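Search this site Go

Stirira Open Encyclopedia
Print this page | E-mail this article

Bin (container)

A bin is an open container for keeping things in, or for keeping them out of sight. The word is old and has always been vague. It once meant a manger, later a store for corn or bread, and in Britain it now means, before anything else, the place where rubbish goes. Wine merchants still use it of their better bottles and seem untroubled by this.

Origins

Early bins were baskets, and leaked. Wooden grain bins solved that and introduced mice. The town of Goltano kept a public corn bin from which each household could draw in February, and the surviving rules run to 17 pages, 16 of which deal with cheating. The remaining page gives the opening hours.

Household bins

The bread bin keeps bread slightly less stale than the worktop would. The pedal bin lets the user open the lid by foot, until the pedal breaks, after which it is an ordinary bin with a pedal. Wheeled bins spread through Britain in the late twentieth century and gave neighbours something new to disagree about – chiefly whose was whose.

Storage and trade bins

Shops and warehouses use bins for loose stock. The Stolberg pattern, a shallow tray with a dipped front, was sold in 474 sizes, few of which stacked on any other. Its rival, the Friesen, came in one size and was widely thought to be the wrong one. A warehouse in Goltano is recorded as owning 800 of them, all bought in a single order that was never explained.

Larger bins are often divided. A divider may stand upright or slope, and the compartments need not be equal. Floors and dividers take most of the wear, and a bin in regular use soon shows it.

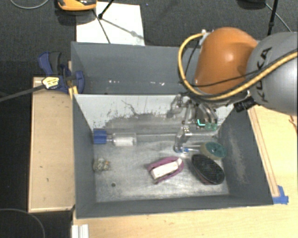 A grey two-part bin with a sloping divider and a scuffed floor.

Naming

"Bin", "tub", "crate" and "tote" overlap heavily. Catalogues tend to choose whichever sounds dearer. In general a crate may have gaps and a tub is round, although square tubs are common and no action has been taken against them.

See also: Basket; Crate; Hopper; Skip

Last changed 08/09/2018
Filed under: Containers | Household goods | Articles needing more sources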